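Clendville Counters - README

Notes and photos on what people keep out on their kitchen worktops, and how they put it back after a wipe down. Readme is a bit rushed, will tidy when the second batch is in.

What's in it

3,237 photos, 1,416 written notes. One folder per kitchen, 50 kitchens. Kitchens are numbered, no names, no addresses. Three areas: Clendville, Taver, Perham. Lockyer was meant to be in too but the notes came back half filled, so it's held over.

Each note is a short text file. Same number as the photo it goes with. Not every photo has a note. If there's no note it means whoever was writing ran out of time, it doesn't mean there was nothing to say.

How the notes are written

Plain words. Left to right, back row first, then whatever is nearer the front. Toaster is toaster, not "small appliance". Mug and cup both allowed, we gave up trying to split them. Stacked things get one line with "on top of" in it. If you can't tell what's in a bottle, write bottle. Please don't guess, we spent most of October taking out guesses.

Words we settled on:

board - anything you cut on, any material
crock - tall pot for spoons and spatulas
canister - lidded, can't see in
jar - clear, can see in
block - knife block
splashback - tiles or panel behind the worktop. Some Taver notes say "backsplash", same thing, not fixed yet

Folders

photos/ - by kitchen
notes/ - by kitchen
words.txt - the list above but longer
fixes.txt - known mistakes, add to the bottom please

Known problems

Tea towels are under-noted. People stop seeing them.
Crumbs never noted in Perham, always noted in Clendville. Ignore crumbs.
6 kitchens have photos from the morning only, so no evening put-back to compare with.
Jars of cereal and jars of snack mix get muddled all the time. Use "jar, small pieces" if unsure.
Boards half under something else (toaster, tray, bread bin) were sometimes left out alltogether. Being redone, kitchen by kitchen.
Spoons: one line for the crock, don't list every handle.

Using it

Fine for teaching, storage planning, word lists, whatever. Say where you got it. Don't try to work out whose kitchen it is.

Not much good for measuring. No scale in the photos and things near the front look huge next to the back row.

To do

Lockyer notes
swap backsplash for splashback thoughout
check the canister / jar lines again, Tuesday if there's time
decide about fridge magnets (leaning no)

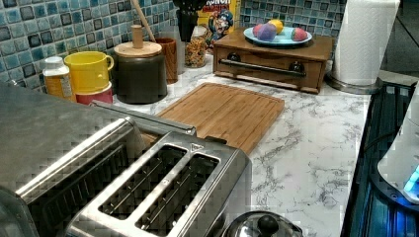
Corrections go in fixes.txt, one per line, kitchen number first, then photo number, then what's wrong. Don't edit the notes directly, it makes a mess when two people do it at once.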